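Gendero pavement sweeper, software kit: a month's trial
Reviewed by Saron Gebru, 29 January 2025

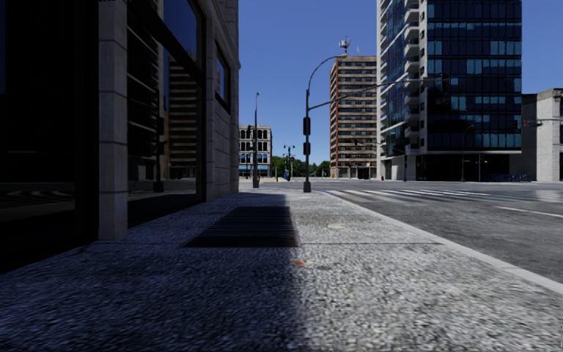 The simulated street corner, seen from close to the ground, with a grate on the shadow line and a crossing ahead.

I look after the outside of a parade of shops, and sweeping the front is the chore I would most like to hand over. Gendero sells a small sweeping robot and, for £94, a software kit that lets you try its driving on a computer first. I bought only the kit.

Setting up took two evenings. The manual runs to 101 pages and is clear enough, though the index is poor.

On open paving it did well. It kept straight lines, stayed off the kerb and turned neatly at corners. Shade was harder. Where a building's shadow ended it often slowed down, and it treated flat grates as steps until I changed a setting called Stulterard mode. Teresa Corrigan, who has the bakery, tried it too and got the same result.

Litter is the weak part. It picked up leaves and cups but drove past anything pressed flat. It also wanted me to confirm every crossing, so I couldn't leave it running.

The robot itself costs £858. For a covered arcade I would consider it. For our street I am keeping the broom this year, and I'll try the kit again when the next update comes out.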